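Ticket 118: Shoulder load readings drift during long static holds
Queue: Measurement support, Leltescombe
Product: Brerimero muscle signal recorder, 16 channels
Status: Closed
Priority: Normal

Original report

We are running a lab study of standing work postures at the Leltescombe site. Each person holds a posture for a few minutes while we record surface muscle activity from the neck, shoulders, lower back and thighs. The readings are later compared with posture scores from a checklist.

Since August the upper shoulder channels have been drifting upward during the second half of each hold. The lower back channels look normal. At first we took the drift for ordinary fatigue, but it also shows up in the rest recordings, with the arms hanging and the person asked to relax. A resting shoulder should give a flat, low line.

What we have tried so far:

New electrodes from a different box. No change.
Swapped the left and right shoulder leads. The drift stayed on the shoulders and did not follow the leads.
Restarted the recorder between people. No change.
Moved the ground electrode from the wrist to the elbow. Slightly less noise, same drift.

The export settings have not been touched. The sampling rate is the one that came with the setup file. I can send raw files if needed. 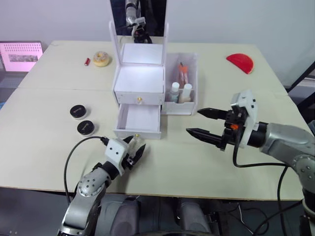 Idell support: Please send one rest recording and one posture recording from the same person, raw, with no filtering applied. Also tell us how the shoulder leads are held in place and whether the person is wearing a harness or vest. Drift that stays with the body site when the leads are swapped usually comes from the skin contact or from something pressing on it.

Update from the lab, 10:40 a.m.

Files uploaded. The leads are taped in two places, once next to the electrode and once lower on the arm. Everyone wears the vest that carries the transmitter. The vest was replaced over the summer because the old one had a torn strap. The new one is from Delorme and has wider shoulder straps.

I looked at the raw rest file before sending it. The baseline moves slowly up and down with breathing, and there is a slow climb on top of that. After the high-pass filter the slow part is gone, but the averaged level still rises, so I do not think it is only movement of the leads.

Reply from Idell support

We agree. Two things are mixed together in these files.

The slow wave is strap movement. The wide strap lies on the outer edge of the electrode and shifts it a little with each breath. The filter takes that out.

The rise that is left after filtering is in the normal muscle signal range, so it looks like real activity. Our guess is that the vest is pulling the shoulders forward and people are working lightly against it, even at rest. The transmitter pocket on the Delorme vest sits high on the chest. With the battery pack in it the load is 800 grams, all of it in front of the body.

Please run this test:

1. Record rest with the vest on, as now.
2. Take the vest off and put the transmitter on a stool beside the person. Leave the electrodes alone.
3. Record rest again for the same length of time.
4. Repeat with the transmitter on a waist belt.

Keep the leads slack in steps 2 to 4. Mark the start of each step in the file so we can find it.
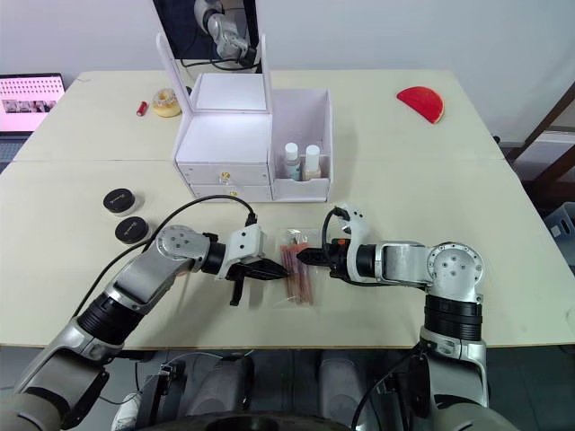 Do the maximum effort recordings have to be repeated after the vest comes off?
They can stay as they are if the electrodes have not been moved or lifted. Repeat them if any electrode is replaced, and note the change in the session sheet.

Update from the lab, 3:15 p.m.

Test done with 7 people. Rest with the vest gave the same climb as before on both shoulders. With the transmitter on the stool the line was flat in every file. The waist belt gave a flat line too, apart from one person whose belt was catching a lead. We taped that lead again and the second try was fine.

The lower back channels were a little higher with the belt than with the stool. The difference is small, but I have written it down because we score back postures as well.

Reply from Idell support

Thank you, the new files are clear. For the back channels, turn the belt so that the transmitter is at the side of the hip and check that no electrode is under the webbing. Run one more rest file that way.

Recordings made with the new vest should not be used for the shoulder comparison. Subtracting the rest level will not repair them, as the extra effort changes with the posture. The thigh channels can be kept.

Final update

Belt turned to the side, back channels level with the stool recording. We will repeat the shoulder part for everyone measured with the Delorme vest, over a third of the group. The setup sheet now says waist belt only, with a rest check before the first posture. Please close.

Resolution: Shoulder load and strap contact from transmitter vest. Transmitter moved to waist belt. No fault found in recorder.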